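Thread on window condensation in a rented apartment, because I keep getting the same question and keep typing the same answer. Written 2023-01-20, middle of the heating season, so the readings are fresh.

Setup: top floor, Wiston Street, Monham. Old building, 2 bedrooms, original double glazing with aluminum frames. No thermal break in the frames. No kitchen exhaust to outdoors, only a recirculating hood with a charcoal filter.

A recirculating hood removes grease and some odor. It removes no water at all. Every pot of pasta goes into the apartment air and stays there until it finds a cold surface or a gap.

Starting complaint: water pooling on the bedroom sill every morning, black spots in the sealant at the bottom corners, paint lifting on the reveal. Landlord's position was "open a window." Landlord's position is partly correct, which is annoying.

First thing to get straight is relative humidity. It is a ratio. It tells you how close the air is to saturation at its current temperature. Move the same air to a colder room and the number goes up with no water added.

The useful figure is dew point. If a surface is below the dew point of the air touching it, water forms on it. Comparing a bedroom and a living room by RH alone is close to meaningless if they are heated differently. Convert both to dew point, then compare.

Most cheap loggers will export temperature and RH. Dew point is one spreadsheet column. Use the Magnus formula, any version of the constants. The differences between versions are far smaller than the error in your sensor.

Sensor error matters more than people think. I put all my loggers in one sealed plastic box overnight with damp table salt in a bottle cap. A saturated salt solution holds the air above it at about 75% RH at room temperature. Whatever each unit reads, write the offset on a piece of tape and stick it on the back.

Damp means damp. Like wet sand, with visible undissolved salt. If it all dissolves, start again. If you see dry crystals only, also start again.

Of my loggers, 2 agreed with each other within a point and the third read high by a lot. I had been blaming the bathroom for a month on the basis of the third one. It lives in the bathroom no longer.

The loggers are Flatico, the small square ones. No strong opinion. The app is slow and the export puts the timestamp in a text column. Battery life has been fine.

Next: how much water. I wiped the bedroom window every morning with a microfiber cloth that I weighed dry, then wet, on a kitchen scale. Cloth in a zip bag between window and scale so it doesn't lose anything on the way. The amount varied a great deal and went up to 109 grams on the worst morning.

That sounds like a lot for a window. It is small next to what two sleeping people breathe out and give off through the skin over a night. The window is acting as a dehumidifier with no drain.

Consequence: if you stop the water forming on the window and change nothing else, it does not disappear. It stays in the air and goes looking for the next coldest surface. In this apartment that is the outside corner behind the wardrobe. Keep that in mind before buying film kits.

Reiko Yagi asked about the plastic shrink film. It works on the glass by putting a still air layer on the room side, so the surface facing the room is warmer. The tape line has to be airtight. If room air leaks behind the film, you get condensation behind the film, where you can't wipe it.

On my frames the tape has to go on the aluminum, and the aluminum is the coldest part. So the film moved the water from the pane to the frame. Less of it, but in a worse place, right on the sealant. I took it down.

If your frames are wood or vinyl you will likely get a better result than I did. Different frame, different answer.

Curtains. Heavy curtains closed to the sill make condensation worse. They cut the heat reaching the glass, so the glass gets colder, and they are not airtight, so moist air still gets there. The gap between curtain and window had the lowest temperature of anywhere I logged.

I now leave the bedroom curtains open by a hand's width at the bottom and the side. It costs a little heat. The wiped weight dropped the same week, although the weather also changed that week, so I would not put a number on it.

Weather is the main confounder in all of this. To compare two settings you need nights with similar outdoor temperature and similar wind. I discarded more nights than I kept. Anyone showing a before and after from one night each is showing you the weather.

Ventilation. Outdoor air in January is often near saturation by RH and still very dry in absolute terms. Bring it in, heat it, and its RH falls a long way. People resist this because the weather app says 90% and it is drizzling. Look at the dew point line in the app instead.

What worked best here was opening windows on opposite sides of the apartment for a few minutes, fully, interior doors open, right after getting up and again after cooking. A full cross draft swaps the air before the walls have time to cool.

A window left on the latch all day does the opposite. It cools the reveal around the opening continuously and moves little air. The worst mold I have seen in this building was above a window on the latch.

The logger trace after a cross draft is useful to look at. Dew point drops sharply, then climbs part of the way back with nobody home and nothing cooking. That rebound is the plaster, the books and the mattress giving water back. Which is why airing once after a damp week does very little.

It took several days of doing it morning and evening before the baseline moved. After that the rebound was smaller each time.

Shinji Oshima pointed out that I should be drying laundry in the bathroom with the door shut and the fan running. Correct. One load on a rack in the living room shows up clearly in the bedroom log, through a closed door, within a couple of hours.

The bathroom fan was nearly useless until I cleaned it. Test: hold one sheet of toilet paper against the grille. It should stay there by itself. Mine fell on the floor. Cover off, vacuum, damp cloth on the blades with the breaker off, and it now holds the sheet.

Also check that air can get into the bathroom when the door is shut. A fan can't pull from a sealed room. There should be a visible gap under the door. The previous tenant had fitted a brush strip to ours. Removed.

Dehumidifier: borrowed a Yoshida compressor unit from a neighbor for a week. Effective in the living room, less so in the bedroom, which we keep cool. Compressor units lose output as the room gets colder because the coil starts to ice up. For a cool room look at desiccant types, and check the power draw first.

Heating: keeping the bedroom unheated with the door open to a warm living room is the worst arrangement I measured. Warm moist air drifts in and meets cold surfaces. Either heat it a little or keep the door shut.

Wardrobe is now 3 inches off the outside wall. The corner behind it is dry to the touch and reads above dew point every night in the log so far. 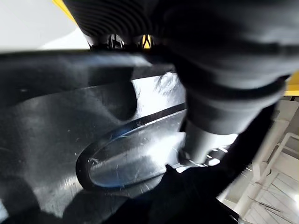
Still open is the sealant. Wiping keeps it dry but the black in the bottom corners is inside the silicone and won't clean off. It has to be cut out and replaced, and I want a run of dry mornings before I do that – new silicone over a damp joint doesn't bond. I'll add the logs to this thread when the job is done.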